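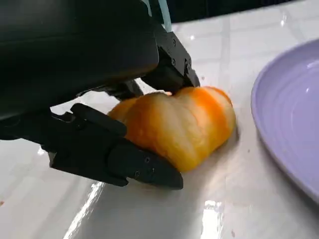 Attachment 1: Orange and yellow capsicum on the white tabletop.

6 Sep 2021
Pallavi Bhardwaj

Packed-on date wrong on morning labels, Muriithi produce boxes

Hi all, me again, sorry. I'm putting this in the ticket as a running log because last time I rang it through and half of what I said got lost between me and whoever typed it up (no hard feelings, I was talking very fast).

The short version is that the packed-on date on our labels is one day behind, but only in the mornings. Everything else on the label is fine. Name is right, weight is right, price is right, barcode scans. The date says yesterday. After morning tea it comes good by itself and stays good until we knock off.

What we've got: orders come in through Govlow, Govlow sends the pack list to the bench tablet, the tablet talks to the Omilance label printer. There are two benches and each has its own tablet and its own printer. The front bench has the problem. The back bench doesn't, or so I thought, see further down.

When it started: Jitendra reckons last week, after the Govlow update went through. I'd have said before that, but he keeps better notes than I do so go with his. We only noticed when a customer wrote in asking why her capsicums were a day old when the website says packed the same morning. They were packed that morning! I packed them! So you can see why I'd like this fixed, it makes us look like we're fibbing.

First go

Turned the front printer off and on. No change. Turned the tablet off and on. No change. Checked the clock on the tablet and it was dead right, matched my phone to the minute. Checked the date on the printer's own menu (hold the feed button until it beeps, then scroll forever) and that was right too. Printed the self-test label and it had today's date on it.

So printer knows what day it is, tablet knows what day it is, and the label still says yesterday.

Second go

Changed the roll in case it was somehow pulling an old template. I know, I know, a roll of paper doesn't have a template in it, but I'd run out of ideas and we were nearly at the end of that roll anyway. We buy them in lots of 12 and the new ones are a slightly different white, which has nothing to do with anything. No change to the date.

Deleted the label template from the tablet and let it download again from Govlow. It came back with the logo a bit too far left and the same wrong date. I've since put the logo back.

Third go, with Telma

Telma Durán from Govlow support called back and was lovely about it. She asked me to print the same item from both benches at the same time, which in hindsight is what I should have done first. Did it with the mixed capsicums, then brown onions, then a bunch of silverbeet. Front bench said yesterday on all of them. Back bench said today on all of them.

Then she asked whether the back bench was online, and I said of course it is, and then I walked over and looked and it was not. The little cloud in the corner had a line through it. Sombat had switched the wifi off on that tablet because it kept popping up messages while he was packing, and he'd been loading the pack list first thing and then running it offline all day. Fair enough, it works, and I didn't know you could do that.

So I put the back bench back on the wifi, printed the onions again, and there it was, yesterday's date. Switched it off, today's date. On, yesterday. I did that more times than I needed to because it was very satisfying after a morning of nothing making sense.

What Telma thinks

When the tablet is offline it stamps the label with its own clock. When it's online it asks Govlow for the date, and Govlow is handing back the date in UTC, where it's still yesterday until ten in the morning our time. That's why it fixes itself at morning tea. I wrote TEN on the whiteboard and underlined it and felt like a detective.

She found our store settings had the time zone blank. It was set to Brisbane when Eldana did the original setup and Eldana has the screenshot from March to prove it. Telma's guess is the update cleared it for stores that were moved over from the old plan. She's asked their developers to confirm, so please leave this ticket open until we hear.

Fixed for now, mostly

Set the time zone back to Brisbane under Store, then Regional, then Save (the Save button is right at the bottom, past the bit about currency, and if you just go back it forgets everything. Ask me how I know). Closed the app on both tablets and opened it again. Front bench now prints today. Back bench online prints today. It was still well before ten when we tested, so I'm calling it a proper test.

Bits still open, for whoever picks this up:

Reprints. If you reprint a label from an order that was packed while the setting was blank, it still gives the wrong date. The old date seems to be saved with the order. For us that's only 15 orders and I'm happy to do those by hand, but I'd like to know if there's a button for it.

The daily report. Telma says anything sold before ten might have landed on the previous day's report too. Our morning takings are usually around 2,000 dollars so that would throw the daily totals out a fair bit, even if the week adds up in the end. I haven't told our bookkeeper yet. I will after lunch.

Use-by dates. We only print these on the cut pumpkin and the salad mix. They're worked out from the packed-on date, so they'd have been a day short as well. Wrong in the safe direction at least, but can someone at Govlow confirm that's how it's calculated?

The Fliltmont scales. Not touched by any of this as far as I can tell, they only send a weight and don't know or care what day it is. Putting it here so I don't get asked to reset them again, because the reset takes ages and then you have to recalibrate with the 1,000 gram weight, and the weight lives in Jitendra's ute.

I'll print a test label first thing tomorrow from both benches, wifi on, and add the result here. Sombat would also like to know if the pop-up messages can be turned off without turning off the whole internet — I said I'd ask.

Cheers,
Pallavi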